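The software that folds your sheets, on a good day

Every few years somebody tells me that household robots are a software problem now. The motors are cheap, the cameras are cheap, and all that remains is the code. I have heard it from three different companies, and the latest, Ladia, invited me to its office in Dridport to see how far the code had got.

Ladia makes no robots. It sells a control stack called Caldeira, which takes camera pictures in at one end and sends gripper movements out at the other. The part in between is a learned policy, trained on recordings of people doing chores with a hand-held gripper. Customers bolt it on to whatever arm they own. The pitch is that the policy won't care which arm that is.

I asked what it did care about. The engineers, to their credit, had a list, and bedding was at the top.

Cloth is miserable stuff for perception software. A mug has an outline that stays put. A blanket has an outline that changes whenever anything touches it, and a printed one is full of lines that look like edges and aren't. The older version of Caldeira tried to find the hem first and plan a grasp from there. Faced with stripes, it would happily choose a stripe.

The current version drops the hem finder altogether and goes straight from picture to movement. This is the fashionable way to do it, and I can see the appeal, but it leaves you with very little to inspect when things go wrong. The old system would at least tell you which wrong line it had picked.

A bed with zigzags, a diamond grid and stripes layered over one another, seen past a pair of dark fingers, is a fair sample of what the policy has to learn from. Much of the view is gripper, and parts of it are blurred.

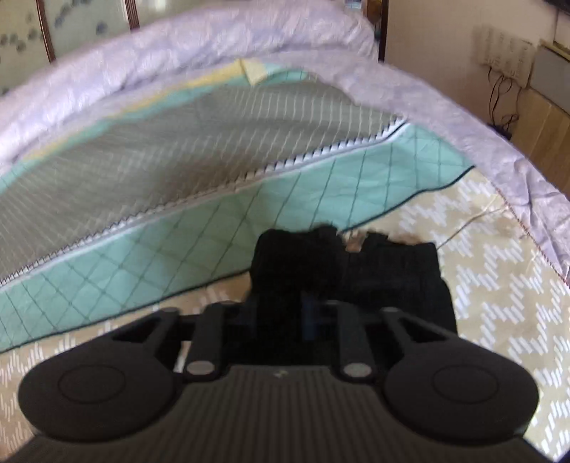
What the numbers say

Ladia's own test is 100 attempts at lifting a blanket by its corner, on beds the software has not met before. The company would not give me the result for printed covers separately from plain ones, which seems to me the only result worth having. It did say that a run counts as a success if the corner is held for 2 seconds. I have held a corner for 2 seconds and still had an unmade bed.

Holton, a care-home supplier that has been trying Caldeira on a single arm, keeps a stricter tally. Its staff count a run only when the cover ends up flat, and they stop the clock at 12 minutes. They were polite about the results and said they would look again in September.

There is a planning layer on the way, meant to notice a failed grasp and try again. I watched it retry the same bad grasp from the same angle until an engineer pressed stop – a small bug, I was told, and perhaps it is.

The logging tool was the best thing I saw. It lines up each recording with the gripper's opening and lets you scrub through both together, and I would pay for that on its own. Ladia gives it away with the licence and hardly mentions it in the brochure.

30 companies could probably write a decent brochure about cloth. I would like to see one publish its failures by fabric.

2025-05-30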